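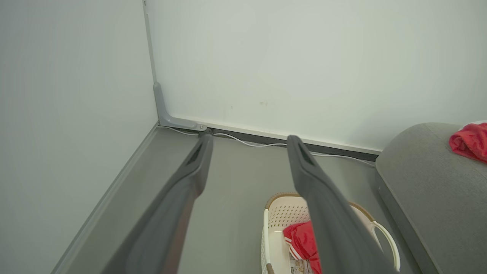
How to run the laundry demo on open day

Quick version, doors open in 22 minutes. Longer notes are in the Wisthorpe binder, ask Takeshi Noguchi if you can't find it.

Before the visitors come in

1. Basket on the floor by the sofa, opening up. Handles left and right as the robot sees it.
2. Red shirt on the sofa, within reach of the right arm. Don't fold it neatly, a loose heap grips better.
3. Start Ritano, load routine 17. Wait for the ready message before you touch anyting else.
4. Check both wrist views on the laptop. Fingers in view, picture not frozen.

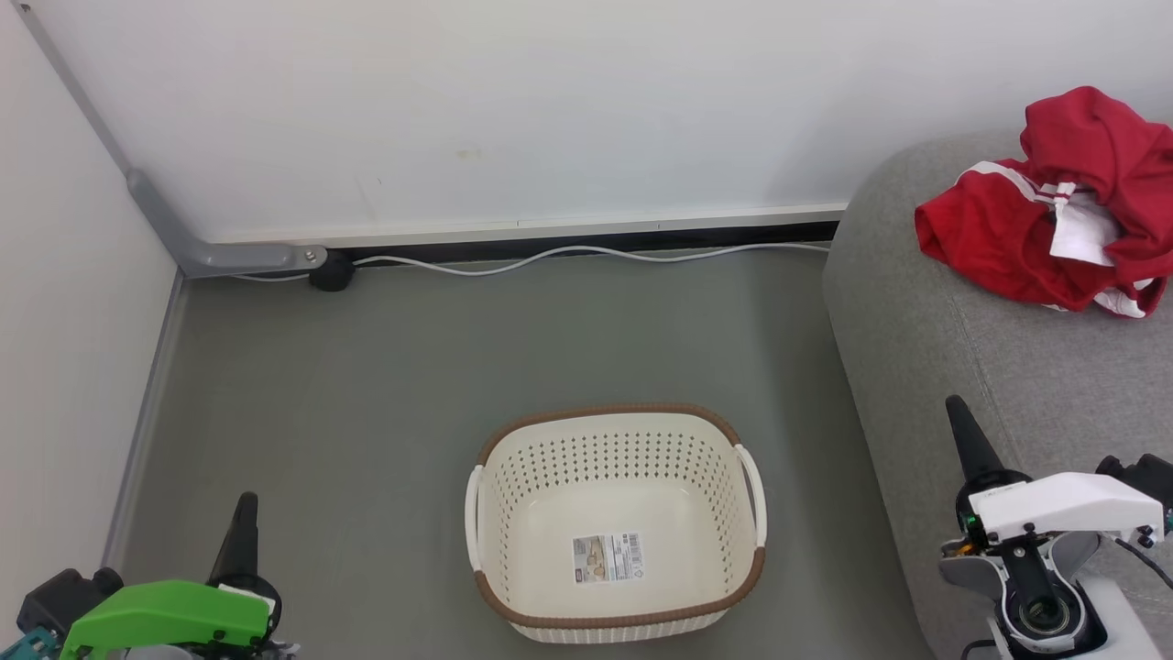
5. Arms to start pose, one on each side. Speed at 3, no higher with kids in the room.

With a group

Say what it's going to do, then press go. Pick up, carry across, let go over the basket. Keep people behind the sofa end. Somebody stays on the stop button the whole time, no swapping mid run.

If it misses the shirt: let the run finish, reset, try again. Visitors like the second try more anyway.

Error 111 = arm lost its zero. Home both arms, reload teh routine.

After the last group: arms parked, power off, shirt back on sofa.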